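How to Break In Stiff Walking Shoes Without Losing a Heel

Every new pair of walking shoes comes with a period of negotiation. The shoes have a position on the shape of your foot, and they don't intend to budge first. My last pair, bought in a September sale at Giltness, held out for 10 days.

Start indoors. Put them on with the socks you plan to wear outside and do chores for an hour. Most shops will take back a pair that has only met carpet, and very few will take back one that has met gravel. If your toes touch the front while you're standing still, stop reading and go get the next size up.

Next, loosen the laces all the way down, push your heel back, and lace up again from the toe. Nearly everyone yanks the top two rows and calls it done. If the heel still slides, use the extra eyelet at the ankle, the one you assumed was a manufacturing error. 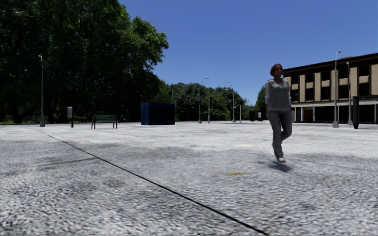
Your first outing should be short, flat and close to home. Twenty minutes is plenty. My friend Demetrio Pastor took his on a 10-mile loop the first morning and came back in a taxi, carrying them. Add a little each day, and put tape on any warm spot the moment you feel it. A warm spot is a blister that has sent a card ahead.

For leather, work a thin coat of conditioner into the crease behind the toes and leave it overnight. Skip the hair dryer. It softens the glue too, and then you own sandals.

After roughly 3 weeks you should have stopped thinking about your feet. If you haven't, a cobbler can stretch the width for a few dollars. Length is hopeless. Sell them to a smaller relative.

Contact Dirkska | © 2023 Dirkska | Back to top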